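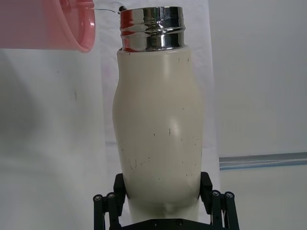
The public water taps in Treleck should stay on through the winter, and the town should pay to add more of them.

There are two taps now, one at the bus station and one by the library steps. Both get shut off in November and come back in March. The town says the pipes could freeze. Orkeneck has colder winters than we do, and its taps run all year on buried lines with a drain valve. The parts are ordinary and any plumber in the county can fit them.

The case against spending money on this is that people can buy water. They can, for what a store wants to charge. A person who works outside or rides two buses to a job drinks as much in January as in June. I walked the main street from Nidley Road to the river in February and asked at every café whether I could fill a bottle without buying anything. Most said yes. A few made it plain they would like me to leave. I don't blame them, as they have rent to pay and a line at the counter. But a town of this size shouldn't depend on the good mood of whoever is at the register.

Weidong Ding, who ran the hardware store before he retired, wrote to the council last year asking for a tap at the playing fields. He got a form letter. On a game day there can be 147 children out there, and the nearest drinking water is a 30-minute walk away and back.

The council has set aside $2,000 for new planters outside the Ó Conaill building. I have nothing against planters. That money won't put in a new line, but it would cover the valves on the taps we already own, and the work could be finished before the first frost. The playing fields should be next, in the following year's budget, with a date written beside it.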